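**January – suture pads, bench notes, morning into late afternoon**

Right, pads again. The new box from Grernaner finally turned up, so I've spent most of the day comparing them with what's left of the Bovby ones, and I'm writing it down before I forget which drawer I put what in. (Bovby: top drawer, left. Grernaner: still in the box under the sink bench. Please don't mix them, I've only marked the backs of the first few.)

Started at half past eight with the Bovby leftovers. They've been in that drawer since before the summer and I half expected them to be useless, but they're fine! A bit tacky on the surface, and they pick up every bit of fluff going, though a rinse with washing-up liquid and a good pat with a paper towel sorts that out. I tried talc on one as well, which I liked at first – lovely to handle – and then the thread started dragging white powder down into the cut, and you can't see what you're doing. So no talc on the top surface. Talc on the back is all right if you're stacking them.

The Grernaner pads are softer than I expected from the sheet. Press a thumb in and it goes down a good way and comes back slowly. The skin layer is thin, the fatty layer under it is thick, and there's a mesh somewhere between the two that you feel as a little crunch when the needle goes through. I do like the mesh. On the cheaper pads we had before, the thread would cheese-wire straight through to the cut if you pulled at all firmly, and you'd end up with a ragged mess after one row. With these I put 12 simple stitches in the same pad, took them all out, and put them in again slightly to one side, and it held up both times.

Cuts next. I always end up arguing with myself about this, so here is where I've got to. A fresh blade, every pad, no exceptions. I tried to stretch one blade over the whole batch last time and by the end it was tearing more than cutting. Hold the pad flat with your spare hand well behind the blade, one smooth pull, and stop when you feel the mesh. If you go through the mesh the edges gape far too much and the pad folds like a book when you pick it up. I did that to 6 of them before I got the feel of it, and they're now in the tub marked "knots only". 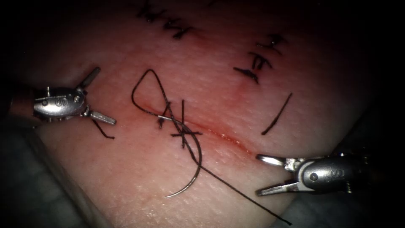
Which way the cut runs matters more than I'd thought. Straight across or straight up and down is easy to lay out, and you can rule a line for it, but then every stitch sits at the same comfortable angle and you get lazy. Running it on the slant, as on the pale pink pad with the thin reddish line going diagonally across the middle, makes you think about the approach for each bite, and the far end always feels like a different job from the near end. I also like the cut to stay thin like that before the first stitch goes in, so you can see how much of the closing is your own work. And black thread, please, for anything we're going to look at afterwards. A loose end lying on that pink is easy to find again, even a short one. I wasted ages this morning hunting for a pale offcut on a pale pad.

Light. One good lamp over the centre beats the ceiling lights by miles, the pebbly texture of the skin layer comes up nicely and you can judge the spacing from it. I turned the ceiling lights off completely for an hour and got on better than I had all morning, apart from walking into the stool.

Thread, while I'm at it. We've got the Sala reels and the Bilitz packets. The Sala is cheap and there's a lot of it, and it has a terrible memory: it comes off the reel in curls and stays in curls. I tried running it between finger and thumb a few times to warm it up, which helps for maybe two stitches. I then hung a length from the shelf with a bulldog clip on the bottom over lunch, and that did much better. Bilitz behaves itself straight from the packet and knots beautifully, but at what it costs I'd keep it for proper runs and use the Sala for learning knots. Anyone who wants to try the hanging trick, the clips are in the biscuit tin.

Knot notes: first throw doubled on the Sala or it slips. Single seems fine on the Bilitz. Tails a bit longer than you think, you can always trim. I cut mine too close three times in a row and watched the whole thing undo itself when I flexed the pad – very annoying, entirely my own fault.

Tape on the bench is still a nuisance. The double-sided stuff holds the pad like a rock and then brings half the backing off with it when you lift. I had more luck with a square of the rubbery drawer liner under the pad, no tape at all. It creeps a little if you pull hard towards yourself, so don't pull hard towards yourself. I might try a shallow tray with a lip. There's an old one in the cupboard that's about the right size, though it's got paint in it.

Stock, because I said I'd do it: the Grernaner box says 200 on the side and I'm taking its word for it. At the rate we're going through them I'd reorder when the top layer's gone. The needles are more pressing. We're down to the last packet of the curved ones, and the straight ones in the jam jar are no use for this at all, somebody must have wanted them for something.

Still to do:

- Try leaving a cut pad overnight to see if the edges stick back together. One of the Bovby ones seemed to, slightly.
- Wash the rest of the top drawer.
- Score the lines on a few pads with the slant going the other way, for the left-handers.
- Scrub out the tray, if the paint comes off.
- New sharps tub, the old one's nearly at the line.

Left two of the re-stitched pads on the windowsill with the thread still in. Please leave them alone, I want to look at the holes tomorrow.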